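The Long Goodbye of the Cloth Napkin

There are 14 cloth napkins in my kitchen drawer, and I have not wiped my mouth on one since last November. They came out for a holiday meal, sat beside the plates looking important, and went back in the drawer with the same creases. My guests used paper towels. So did I.

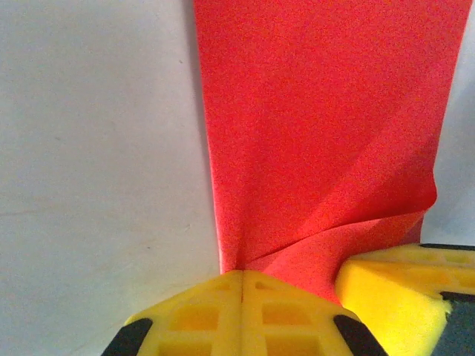
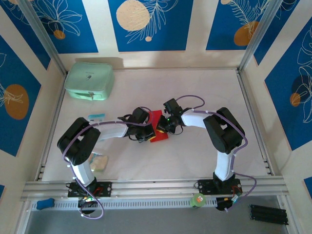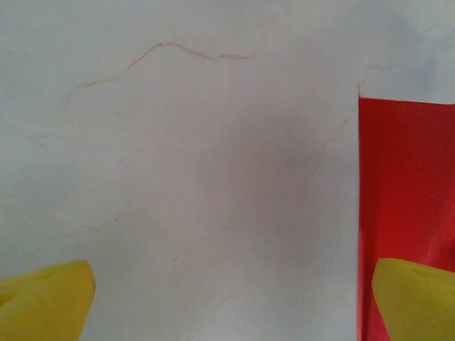 Red was the color that year.

I was raised to believe that a cloth napkin was the mark of a household with its affairs in order. My mother's affairs were a mess, but she ironed. She folded hers into fans, bishops' hats and a kind of swan that looked more like a boot. You were expected to admire the boot and then destroy it and put it on your lap, where it slid onto the dog.

The napkin business would like me to feel bad about all this. A shop called Utik, two blocks down from the bank in Gadley, sells a set of 5 linen ones for $122. Why 5? I asked, and was told it was a "relaxed number." I have given dinner parties for relaxed numbers of people and can report that the sixth guest was not relaxed.

Olik, the mail-order outfit, takes another road. Its fall catalog gives a full page to the idea that every napkin should have "a life story," by which it means stains. Mine have a life story. It is mostly beets.

Then there is the matter of folding, which has become a hobby for people who used to bake bread. I signed up for an evening class on Thu 10 October at the Dekker, a hotel with more chandeliers than guests. We learned the pocket, the rose and something called the standing lily. My lily preferred to lie down. The woman at the next table made six, stacked them, and went home early.

I did pick up one useful thing. Starch is the whole secret. Without it you can follow every step and end up with a damp-looking heap, and with it even I can make a pocket that will hold a fork. The hotel's laundry gets through 3,163 napkins in a busy week, every one of them starched stiff enough to shingle a roof. Try dabbing gravy off your chin with that. The gravy simply moves.

So the nicer the napkin, the worse it works, and the worse it works, the more we save it for company. Meanwhile the paper towel, ugly and torn off crooked, does the job every night of the week and gets no thanks at all.

I have put the drawer on notice. This year the good ones are coming out on ordinary Tuesdays, for soup. I may even iron a couple, if I can find where I put the iron.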